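Section 3. Packing a keepsake box

Applies to the Jellari storage box, large size. Last changed 2/5/19 by Catarina Macedo. Queries to Morven Mackay at the Leler desk.

Before you start

Clear a bed or a big table. Bed is better, you get room to walk round it and nothing small rolls off onto the floor. Plain sheet underneath, shake it out first.

You will need:
the box, folded flat as delivered
the lid (keep it to one side)
a soft dry cloth
pencil and one Goel label

Caution: no sticky tape on anything going inside. It marks covers and pulls the paper when you take it off.

Putting the box together

1. Open the box out and push the corners square. Press down along each edge with your thumb.

2. Fold the bottom flaps in, short ones first, then the long ones. Floor should lie flat. If it bulges a flap is caught, undo it and go again.

3. Wipe the inside with the dry cloth. Cardboard dust gets everywhere, specially in the corners.

Note: sides may bow out a bit while the box is empty. Fine. They pull in once the lid is on.

Sorting

4. Make your piles. Small books and booklets in one, flat things (cards, photos, little wallets) in another. Anything damp stays out untill it has dried properly.

5. Check inside every booklet for paper clips and rubber bands. Take them off. Old bands go gummy and stick to the page.

6. Close each one and knock the pages level. Loops and ribbons tucked in, if they will go.

Filling

7. Small pink and red pieces into a near corner first, close to the wall. Then the thick little booklet in beside them, held on its edge as you lower it. Leave the rest of the floor clear for the bigger pieces.

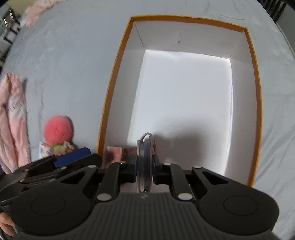
8. Bigger pieces next, flat on the floor of the box, heaviest at the bottom. Dont force anything down the sides.

9. Fill gaps with crumpled tissue. Not newspaper, the ink comes off.

10. Lid on. Should drop without pushing. If it wont, take something out and start a second box.

Labelling

Write the label in pencil before you stick it on. Short end of the box, so it can be read on the shelf. Cirnden shelf users: number goes top left, e.g. 922.

Caution: do not stack more than 3 high. Keep off bare concrete.

Next: Section 4, Storing and moving full boxes.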